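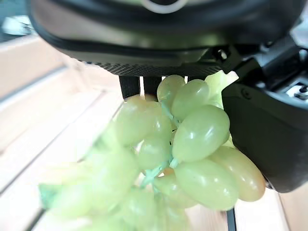 Green bunch, pale and slightly glossy

Packing grapes in a slatted wooden crate

I'm putting together fruit crates for a farm stand display in April and can't settle on how to lay the grapes. I have green and dark purple, and the crates have gaps between the bottom slats. Do you line them? And does it matter which color goes in first?
Posted by Drerkix

zorosari_stand
I put the green in first, a little off center, and bring the dark bunch in next to it so they overlap at one end. Lower it by the top and let go when the berries touch the slats. Leave a leaf or two showing. Artificial grapes pack the same way.

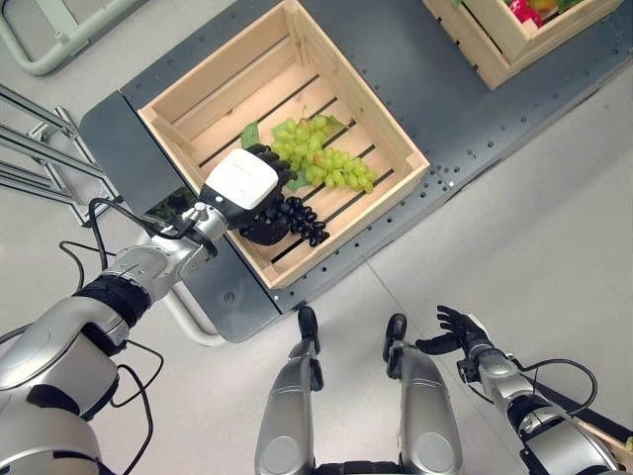
Dark purple going in beside the green, second crate at upper right

For real fruit I line the crate with plain paper. For plastic I leave the slats bare.

Janevski
just pile them in, people move everything anyway

Draltano
Paper slides on smooth slats, so fold it up the sides 3 inches. Put heavy fruit like apples in a different crate. I keep grapes out of the sun too, they go soft by noon.
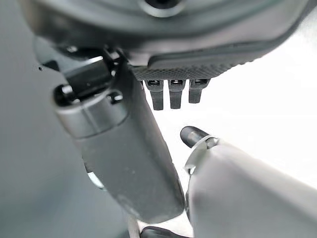

Should I wash the grapes before they go in the crate?

Leave them unwashed until someone is going to eat them. Damp bunches get moldy faster, especially where they sit against the wood.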